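# Skisis: célula de dois braços para roupa leve

A Skisis é a nossa célula de bancada para quem quer automatizar tarefas com tecido e ainda está fechando o orçamento. São dois braços, um par de garras impressas em 3D e câmeras nos punhos. Adoramos trabalhar com ela, e dá para começar pequeno!
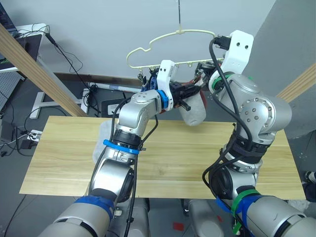 *Peça branca no cabide, com uma garra de cada lado.*

## O que prever no orçamento

- Célula completa: 2872 euros
- Dedos e cintas de reposição: 500 euros por ano
- Prazo de entrega: 45 dias
- Montagem e calibração: 60 minutos

A mesa e o suporte do cabide ficam por conta do comprador. Reserve espaço para os cabos e uma régua de tomadas por perto (parece detalhe, mas muda a planta da sala).
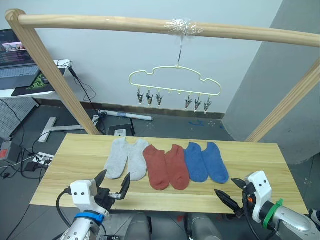 Quem pretende trabalhar com meias deve comprar logo os prendedores. O kit Avenum traz cabide e prendedores de metal, e vale pedir um segundo jogo no mesmo pedido, pois o frete é um só.

## Dedos e desgaste
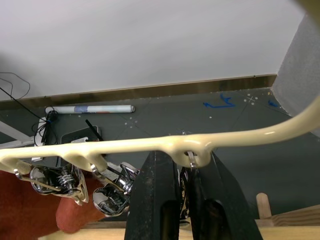
Os dedos são o consumível que mais pesa no segundo ano. A Hadiza Igwe, do nosso suporte, recomenda um par de reserva por braço. O modelo preto tem um rasgo alongado na parte de baixo de cada dedo, e a superfície vai ficando marcada com o uso; anote a data da troca na ficha.

## Dois braços ou um?

Com um braço só o investimento cai bastante, mas nos cabides compridos a gente gosta mesmo é de dois: um segura o trilho, o outro fica livre para o tecido.
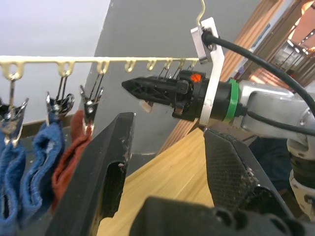
*Uma garra no trilho do cabide, com tecido azul e vermelho-ferrugem nos prendedores.*

Pedidos para entrega em agosto: fale com Abimbola Yusuf, no escritório de Arkley.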